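Imprimir esta página | Enviar por correo electrónico

Buscar en los apuntes... Ir

Didáctica de la Educación Infantil
Tema 6. El turno de palabra y la asamblea de la mañana

Retomamos donde lo dejamos el martes, que con las prisas se quedó a medias la parte de los turnos y varios me preguntasteis por ella en el pasillo. Decíamos que un niño de tres años no interrumpe por mala educación: todavía le cuesta mucho guardar una idea en la cabeza mientras otro habla, y si no la suelta enseguida, la pierde. Conviene tenerlo presente cuando estéis en el aula, con la alfombra llena y todos hablando a la vez (os pasará, y no pasa nada).

Tarcísio Conceição, en el cuaderno de prácticas que tenéis en reprografía, distingue entre el turno impuesto, que reparte el adulto, y el turno pedido, que el niño solicita con un gesto o con un objeto. Yo añadiría el turno cedido – el más difícil y el más bonito de ver – en el que un niño que ya ha hablado mira a otro y le deja sitio. Suele aparecer más tarde y no hay que forzarlo.

Para el turno pedido sirve casi cualquier cosa que se pueda coger, apretar o pasar de mano en mano: una piedra lisa, un pañuelo, un pulsador, un alimento de juguete. Lo importante es que el objeto sea siempre el mismo durante unas semanas, para que el grupo le coja el sentido.

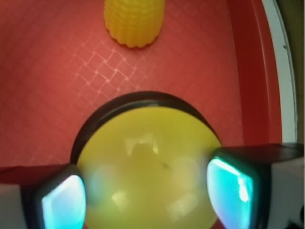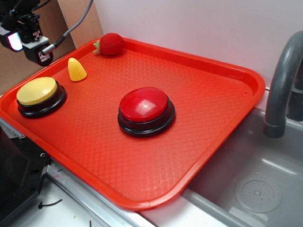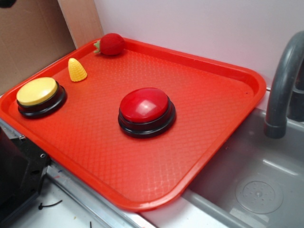 Material de mesa sobre bandeja roja o anaranjada: mazorca de juguete (primera foto) y pulsadores redondos (segunda y tercera).

En cuanto a la duración, os ruego que seáis prudentes. Una asamblea de 30 minutos con niños de tres años es larguísima, aunque en muchas programaciones la veáis escrita así. Empezad con algo breve, un saludo, una noticia de casa y una canción, y dejad que el grupo os vaya pidiendo más. En el centro de Zustcombe donde hice mis primeras prácticas, la maestra cerraba la asamblea en cuanto veía a dos niños tumbados, y tenía muchísima razón.

Un apunte sobre los callados, que siempre los hay. Esperar en silencio unos segundos después de preguntar ayuda más que repetir la pregunta – probadlo y veréis lo largos que se hacen – y también vale que el niño conteste señalando, o al oído de un compañero. Eso ya es participar y así debéis anotarlo en la hoja de observación.

Para la próxima sesión: traed leído el capítulo 6 del cuaderno y una transcripción corta de una conversación entre niños, de una página como mucho. La entrega del trabajo de grupo sigue siendo en junio.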